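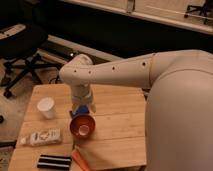

Why does bread dough need to rest before you shape it? Gluten tightens up every time you handle it, and a tight dough springs back on you. Give it a rest on the counter and those strands relax, so it stretches where you want it to go.

OK, so that was the question most of you emailed me after session 4, and I'm putting it at the top of the notes for session 5 so it's easy to find. Bread Basics, evening group. Bring your apron and last week's starter sheet.

Tonight is all about flour and water. I know, it sounds dull! But it's where most flat loaves begin, and I'd love for you to get a feel for it (with your hands, please, before you reach for the mixer).

Flour first. Bread flour has more protein than all-purpose, and protein is what turns into gluten once it gets wet. Whole wheat has plenty of protein too, but the bran bits cut through the strands, so the loaf comes out shorter and denser. I like a blend for everyday baking — mostly bread flour with a scoop of whole wheat for flavor.

Water next. Bakers talk in percentages, with the flour always counted as 100. If you have 600 grams of flour and 420 grams of water, that's 70 percent hydration. Sandwich loaves sit lower, ciabatta sits higher, and the higher you go the stickier your evening gets. Start at 70 and stay there until you're bored with it.

Salt is 2 percent, so 12 grams for our dough. Please weigh it. Teaspoons vary a lot depending on the salt you buy, and I've eaten some very sad loaves in this class. 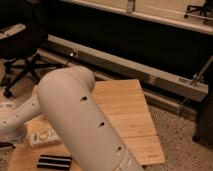

Beltska wrote in after the July group to say that her dough at 70 percent was still soup, and could she just keep adding flour until it behaved? She'd used the same recipe as everyone else and followed it to the letter.

I get this one a lot. Before you add anything, wait 30 minutes and fold it. Flour takes its time drinking up water, and a dough that looks hopeless at first can be smooth and stretchy after 3 rounds of folds. If it's still soupy after that, check your flour bag. Low-protein flour simply can't hold as much, so next time hold back 30 grams of water and work it in at the end if the dough wants it.

For next week: bake one loaf at 65 percent and one at 70, same flour, same salt, same oven. Cut both when they're cool (really cool, a hot loaf goes gummy under the knife) and write down what the crumb looks like. Bring a slice of each in a paper bag and we'll taste around the table.

Shared 5 times | 3 comments

Sign up for the class newsletter to get new handouts by email.

Questions? Use the contact form. Back to top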